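4. How people decide that a shared table is taken

4.1 The question nobody writes down

Every shared workplace has a booking system, and every shared workplace ignores it. At Onholm, the larger of our two sites, the booking system was a web page with a calendar, color coding, and a help section longer than the tenancy agreement. During June it recorded 12 bookings. In the same month the diaries kept by members (Section 3.2) recorded 3,547 separate occasions on which somebody sat down at a table and used it for longer than it takes to drink a coffee. The gap between those two figures is the subject of this paper.

We want to know how people sort out who may use which table, for how long, and what they may do to it while they are there, given that they plainly aren't consulting the calendar. Earlier writing on shared space tends to answer with the word "norms" and move on to the next section. We found the word hard to use. When we asked members what the norms were, they told us there weren't any, and then described, often with some heat, a person who had broken one.

4.2 Claims and their strength

Following the scheme set out in Section 2, we treat any object left on or near a table as a possible claim. Claims differ in strength. A laptop is a strong claim, since people assume its owner will be back soon. A closed notebook is weaker. A pen is hardly a claim at all, and several members told us that they had moved a pen "without thinking about it," a phrase that usually came before a fairly long account of what they had been thinking.

Coats gave us the most trouble. In the pilot we coded a coat on a chair as a claim on the chair, with the table thrown in. Members at Drurken, the smaller site, read it that way too. At Onholm, where the coat hooks are by the back entrance and most people come in at the front, a coat on a chair meant only that somebody owned a coat. Two people coding the same room plan from the two sites would come to quite different conclusions about how full it was, and in the first round of coding two people did. We settled the matter by dropping coats from the Onholm data altogether. The effect on the totals was small, and the effect on the mood of the coding meetings was large.

Food works the other way. A full plate holds a table firmly, a half-eaten one holds it even more firmly, and an empty one holds nothing and makes the table less attractive to everybody else. We call this the dead plate effect. One diary entry describes a table at Drurken that stayed vacant from late morning until 3 in the afternoon under the protection of a single bowl, which had contained soup.

4.3 Covered tables

The strongest claims in our material came from something we hadn't planned to study. Partway through the diary period both sites began to put cloths on some of the tables. At Onholm the cloths arrived in a box left over from a wedding. At Drurken a member brought in a few from home and let people help themselves. Neither site made any rule about them.

Members started to treat a covered table as a different kind of object. People who would cheerfully drop a bag on a bare top would stop at a covered one and look for an owner. "It looks like somebody's expecting somebody," one diary keeper wrote. Another said that she always chose a bare table for gluing and a covered one for phone calls, and was surprised to be asked why. Printed cloths had a stronger effect than plain ones. Those with fruit or leaves on them were read as domestic, and a few members reported lowering their voices near them, as if in the house of an aunt.
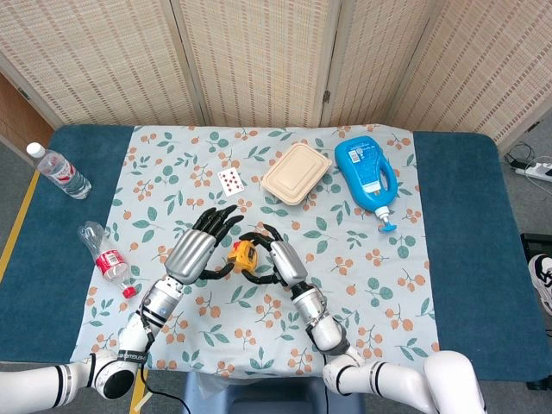

Figure 3. A covered table. The cloth is printed with green leaves and clusters of orange berries; a folding divider stands behind.

Dividers complicate the picture. A divider behind a table, with no cloth, was read by most members as storage: somebody had needed to put the divider somewhere. A cloth with no divider was read as hospitality. The two together were read as an arrangement, and an arrangement, in the words of the diaries, is something you "don't barge into." We asked members to sort 80 written descriptions of tables into those they would sit at without asking, those they would ask about, and those they would leave alone. Descriptions that mentioned both a cloth and a divider went into the last pile more often than any others, including the ones that mentioned a sleeping dog.

We don't want to make too much of this. The sorting task used words, and words are tidier than rooms. Several members pointed out that they would need to know whether the cloth was clean. One returned the whole set with a note saying that she would sit wherever she liked, as she paid the same as everybody else, and her diary bears this out.

4.4 Asking

If claims were all there was to it, a shared table would be a simple matter of reading the signs. In practice people also ask, and the way they ask does a good deal of work. By far the most common form was "Is anyone sitting here?", put to the person at the next table. Taken literally, the question is absurd. The chair is visible to both parties and there is no one in it. What is being asked for is a witness. Once the neighbor has said no, the responsibility for any later trouble is shared, and the newcomer can point to an earlier ruling.

Neighbors understood this very well and took care over their answers. A flat "no" was rare. Much more common were replies such as "I don't think so," "not that I've seen," and "there was someone earlier, but I think they've gone," which grant permission while declining to sign anything. Karimi's term for this, from the early coding notes, was "lending the table at arm's length," and we have kept it for want of a duller one.

Long-standing members asked less than new ones, which we expected. They also gave vaguer answers when asked, which we did not. Our first thought was that they were guarding their territory. The follow-up interviews suggest something more ordinary: they had been caught out before. A member of several years' standing at Drurken recalled telling a newcomer that a table was free, only for its occupant to come back from the restroom and find a sewing machine on it. He had apologized to both of them, separately, and then moved his own things to the other end of the room for the rest of the month.

4.5 Leaving

Departures are less studied than arrivals and are, if anything, more awkward. The trouble is that getting up from a table looks much the same whether a person means to come back or not. Members dealt with this by performing the departure. They pushed the chair in. They looked at the table, then under it, then at the table again. They said "right" to no one in particular. In the diaries the word "right" shows up so often at the close of a session that we gave it a code of its own.

Pushing in the chair turned out to be the signal that mattered most. A table with its chair pushed in was available even when small items had been left on it, and these were moved to the windowsill, where they joined a collection. A table with its chair left out was treated as occupied for a good while, at Onholm for around 12 minutes by members' own estimates. After that its status began to slip. Nobody could say what happened at the end of the period, except that by then it would be all right.

4.6 Limits of the material

Three cautions are in order. The diary keepers were self-selected, and people who agree to write down every table they sit at for a month may have stronger feelings about tables than most. The El-Sayed coding scheme, which we adapted for the claims data, was designed for library seating, where nobody eats soup, or where nobody admits to it. Finally, both authors were members of one of the sites during the study. Vrabec's own diary was left out of the analysis. It had been kept very carefully for the first week and then filled in from memory in a single sitting, at a table which, according to three other diaries, belonged to somebody else.

A comparison with the Hukden reading room, where seats are numbered and handed out at the desk, is taken up in Section 5. Readers there had almost no disputes over who could sit where. They had a great many over the windows.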